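Gallery: Teaching an Arm to Put Things Away

Bevan Brunton and Colette Lacroix spent the spring asking whether a robot learns more from tidy demonstrations or from clumsy ones. The project is called Kestgate. It was meant to take until March and is now being written up in August.

We collected 1,968 demonstrations of pick-and-place work on a tabletop and kept 1,517. Most of the rest were lost to a logging bug, which Bevan would like it known was present before he joined.
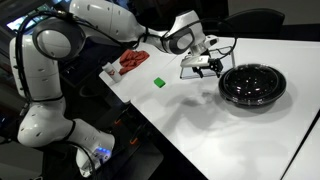
The clumsy demonstrations won. Policies trained on fumbles and second tries recovered from a missed grasp far more often than those trained on Colette's immaculate ones. She has taken this well, considering she practiced.

Each policy got 40 trials per task, scored by 2 people who disagreed mainly about what "in the bowl" means. The rim cases have their own appendix.

Paper and data to follow, in that order, probably.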